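Atelier de composition florale, fleurs artificielles
Notes de la séance 3 : poser avant de piquer
Eston, 2 juin 2021

Bonjour à toutes et à tous ! Je remets au propre ce que j'ai raconté un peu vite en séance, avec deux ou trois choses que j'avais oubliées (et que Catarina Serrano m'a gentiment rappelées à la pause). Gardez ces notes dans votre classeur, on y reviendra quand on passera au vase haut.

1. Pourquoi on commence à plat

En avril, on avait piqué directement dans la mousse, vous vous souvenez ? Résultat : des blocs criblés de trous et des tiges qui tournaient sur elles-mêmes. Alors maintenant je vous demande de tout coucher sur la table d'abord. On voit les longueurs, on voit les couleurs les unes contre les autres, et surtout on peut changer d'avis dix fois sans rien abîmer. Prenez une surface claire et unie. Moi j'aime le blanc, les rouges y sont francs et on repère tout de suite un pétale froissé.

2. Deux fleurs, deux rôles

La palette de la séance était volontairement courte : roses rouges, hortensias bleu pâle, du feuillage. L'hortensia, c'est la masse. Il remplit, il cache la mousse, il adoucit. La rose, c'est l'accent. Elle est serrée, foncée, l'œil y va tout seul. Si vous mettez vos roses au milieu et les hortensias tout autour, vous obtenez une cible, et je sais que certains d'entre vous aiment bien, mais essayez au moins une fois de décaler ! Une rose un peu au-dessus de l'hortensia, une autre qui mord sur son bord, et déjà ça respire.

Regardez aussi dans quelle direction va chaque tête. Une rose artificielle a un côté « face » et un côté couture, il faut la faire rouler entre les doigts avant de décider. Quant aux tiges, laissez-les se croiser un peu à ce stade, on les démêlera au moment de couper.

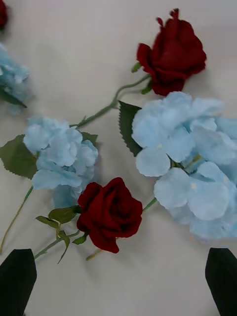
Deux groupes côte à côte, les brins de feuillage encore libres :

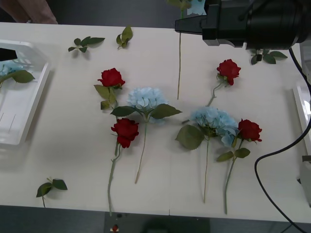
3. Le feuillage, en dernier

J'insiste parce que c'est l'erreur que je corrige le plus souvent. On a envie de mettre du vert partout dès le début, et après on ne sait plus où loger les fleurs. Les feuilles dentées de l'hortensia font déjà une bonne partie du travail : écartez-les à la main, ouvrez-les bien, et attendez. Les brins détachés servent à boucher les vides à la fin, quand l'ensemble tient debout. Une feuille trop raide se détend en la passant entre le pouce et l'index (doucement, la nervure en fil de fer finit par percer le tissu).

4. Couper

Pince coupante, jamais les ciseaux ! Lorenz Steiner y a laissé sa bonne paire l'an dernier et il m'en parle encore. Pour le vase bas, je coupe l'hortensia le plus haut à 38 cm, tête comprise, et je descends ensuite à l'œil. Coupez toujours trop long, reposez la tige à côté des autres, regardez, recoupez. Si votre tige est vraiment trop courte, on la rallonge avec un tuteur et du ruban floral vert, bien tendu, en spirale du haut vers le bas.

5. Questions qu'on m'a posées

Faut-il laver les fleurs qui dorment dans un carton depuis des années ? Un pinceau large et sec suffit presque toujours. Pour la poussière grasse, un chiffon à peine humide, et faites d'abord un essai sur un pétale de dessous, certains rouges déteignent.

Peut-on mélanger du vrai et du faux ? Oui, mais dans deux contenants séparés, l'eau fait rouiller les tiges armées. J'en ai fait l'expérience avec un centre de table dont j'étais très fière, je vous passe les détails.

Et si je n'aime pas le rouge avec le bleu ? Remplacez la rose par un ton abricot ou crème, la démarche ne change pas.

Pour la prochaine fois

Apportez votre vase bas, la pince, le ruban floral et vos tiges déjà triées par longueur. Refaites la pose à plat chez vous, deux versions différentes, et dessinez-les vite fait au crayon. Des ronds pour les têtes, des traits pour les tiges, ça me suffit ! On choisira ensemble celle qu'on monte.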